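Subject: Re: [skuvcombe-sewing] Broken zippers, is it worth fixing them or should I just give up?
List: Skuvcombe Sewing and Mending

Hi all,

I'm answering the zipper question from the weekend digest. I meant to write three lines and I can already tell that isn't going to happen, so get some coffee.

> I have a pile of things with bad zippers and I don't know where
> to start. One is a winter jacket where the slider goes up fine
> and then the teeth pop open behind it. One is a pair of jeans
> where the zipper slides down by itself all day. And there's a
> tent door from years back that just will not move, it's like
> it's been glued. My sister-in-law says to rip them all out and
> put in new ones but a separating zipper for the jacket costs
> almost as much as I paid for the jacket at the thrift store.
>
> Also, does anybody use beeswax on zippers? I read that you
> should and then I read that you absolutely should not.

Please don't rip them all out! Your sister-in-law is a braver woman than I am. I've been fixing zippers for the neighbors for a good long while now and I'd say the big majority of what comes through my door never needs a new zipper at all. It needs a new slider, or it needs the old slider squeezed, or it needs a bath.

Let me take the jacket first, that's the easy one. When the slider goes up and the teeth open up again behind it, the teeth are almost never the problem. The slider is a little metal sandwich, two plates with a post between them, and every time you zip up a bulky sweater under a jacket you spread those plates apart by a hair. After enough winters they're too far apart to push the teeth together. So you take a pair of small pliers (needle-nose, the kind with smooth jaws if you have them) and park the slider at the very bottom. Then squeeze the back edge of it, one side and then the other, gently. Gently! I have cracked more than one by getting impatient, and a cracked slider is a trip to the store. Squeeze, try it, squeeze a bit more, try it again. You're looking for a little more drag than before but it should still run.

If that works it'll usually hold for a season, sometimes a lot longer. If it doesn't, you buy a slider by itself. They're cheap. Turn the old one over and look at the back, there's very often a number stamped there, and that's the size you want. You also need to know if your teeth are metal, molded plastic, or coil (coil is the kind that looks like a tiny spring running down the tape). A coil slider on molded teeth will look like it fits and then it'll make you cry. Ask me how I know.

On a separating jacket zipper you have to get the old slider off the top, so you pull off the little stop up there with your pliers, slide the old one off and feed the new one on from the top down, and then put a stop back on. I save my stops in a pill bottle. Half the time I mangle them coming off, so I bought a bag of them too, and at this rate I'll be leaving them to somebody in my will.

Now the jeans. A zipper that creeps down is a different thing. Most jeans sliders have a lock built in, a tiny pin that drops between the teeth when the pull is lying flat, and when the pull is sticking up or out the lock is off. So the first thing I'd check is whether the pull is lying all the way down after you button up. If it is and it still creeps, the pin is probably worn. You can replace that slider, but on jeans the bottom of the zipper is buried in the seam and the top is buried in the waistband, so you'll be picking stitches at one end or the other. I go in at the top. It's maybe an evening with the radio on. Or do what my aunt did and put a small key ring through the pull and hook it over the button before you button up. She wore her gardening pants that way for years and they never let her down.

And the tent. Oh, the tent! I love a stuck tent zipper. That's dirt, nine times out of ten, dirt and old salt if it's ever been near a beach. Warm water, a drop of dish soap, an old toothbrush. Scrub the teeth on both sides, and scrub inside the slider as well as you can reach. Rinse it and then let it dry completely before you try to force anything. I had one from the Lennox campground swap that took three baths, and the water came out the color of tea each time. If there's green or white crust on a metal slider, a little white vinegar on a cotton swab will loosen it, but rinse it off well afterward and keep it away from the tent coating. Once the slider moves, run it up and down the whole length before you put the tent away for the winter. And store it zipped closed, please.

As for beeswax, you read both things because both are kind of right. On metal teeth I like it fine. Rub it on, run the slider, wipe off the extra. On coil I don't use it, it picks up grit and lint and in a month you've got a gray paste in there. A plain candle stub does the same. For coil I like a proper zipper lubricant, the kind in the little tube with a brush. I've been using the Trokar one from the hardware store and I like it, though it smells like a dentist's office for an hour or so. Graphite from a soft pencil works too, but keep it off anything light colored. I did a cream-colored cushion cover with pencil once and you could see exactly where I'd been.

What else. Missing teeth! You didn't ask but somebody will. If a tooth is gone at the very bottom of a closed zipper (a skirt, a pouch, a pillow), you can run the slider up past the gap and sew a thick bar of thread across right above it, ten or twelve passes with doubled thread, and that's your new bottom stop. You lose a little bit of opening and most people never notice. If a tooth is gone in the middle, I'm sorry, that one does need a new zipper. Same if the tape has torn away from the teeth on a separating zipper, down at the pin. You can glue that and I have glued that, and it lasts until the first cold morning you're in a hurry.

If you do end up putting in a new zipper, buy it a size longer than you need and cut it down. And wash it first if it has cotton tape. I skipped that step on a bench cushion and the whole front edge went wavy, like bacon, and I had to take it all out and start over.

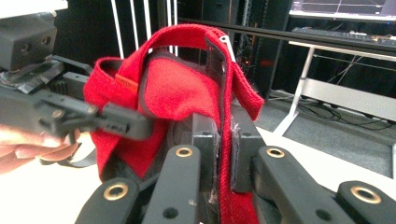
The other thing I'd say is get yourself some pulls. A broken pull is the most common thing people bring me, more than all the rest put together, and it's the one where they're most likely to have decided the whole thing is trash. The slider is fine, the zipper is fine, there's just nothing to grab. A loop of cord through the hole with a knot in it will do. So will a paper clip until you get around to it. For kids and for anybody with sore hands I make a longer one out of flat ribbon, folded and stitched, and you'd be surprised how much easier it is with mittens on.

For parts, I used to send everybody to the notions counter downtown but it's down to about one rack now, mostly black and white. I order from Vument these days. Their assorted slider box is 80 pieces and it has both coil and metal in the common sizes, and I've gone through most of one since January. The plastic box it comes in doesn't close right, so put a rubber band around it or you'll be on your hands and knees like I was. They list zipper tape by the yard too, and that's a good way to go if you're doing long cushions or a tent door, you cut what you need and add your own slider.

Bring the whole pile on Saturday if you want! I'll have my pliers and the pill bottle with me and we can do the jacket in five minutes while the kettle boils. The jeans I'd want you to take home and do yourself, but I can show you where to open up the waistband so you're not picking out more than you have to. Leave the tent in the tub.

Oh, and one question back to the list. Has anyone had luck swapping the slider on one of those hidden zippers, the invisible kind in dresses? I've got a green one here with a slider that split clean in two, and the ones in my box are all too fat for it. I can put in a whole new zipper but it's fully lined and I'd really like not to. If you know where to get just the slider — any color, I'll paint the pull with nail polish — let me know, on the list or off.

Happy mending,
your neighbor with the pliers

--
Skuvcombe Sewing and Mending mailing list
To leave the list, send a blank message with "unsubscribe" in the subject line
Please trim your quotes when you reply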